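Pressemitteilung

Wohnungsgenossenschaft Omurard öffnet Warteliste für das Quartier Bilia

Die Wohnungsgenossenschaft Omurard nimmt ab Oktober wieder Anmeldungen für ihr Quartier Bilia entgegen. Im Quartier befinden sich 144 Wohnungen, davon sind 80 für Haushalte mit niedrigem Einkommen reserviert. Die Liste war lange Zeit geschlossen, weil die Nachfrage viel höher war als das Angebot.

Neu ist, dass die Anmeldung auch ohne Internet möglich ist. Wer keinen Computer besitzt, kann das Formular im Büro am Pärn abholen und dort mit Hilfe ausfüllen. Das Büro ist jeden Donnerstag bis 18 Uhr geöffnet - eine Terminvereinbarung ist nicht notwendig.
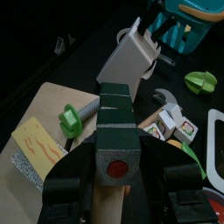
Für die Anmeldung bezahlt man eine einmalige Gebühr von 50 Euro. Diese Gebühr wird bei der ersten Miete wieder angerechnet. Haushalte, welche Sozialleistungen bekommen, sind von der Gebühr befreit. Jede Anmeldung bleibt 2 Jahre gültig und kann danach kostenlos verlängert werden.

Die Vergabe erfolgt nach Dringlichkeit und Größe des Haushalts. Bewerber aus dem Stadtteil Fadton, deren Häuser saniert werden, erhalten ein getrenntes Verfahren - sie werden von der Genossenschaft schriftlich informiert und müssen sich nicht selbst anmelden.

Pressekontakt:
Wohnungsgenossenschaft Omurard, Büro am Pärn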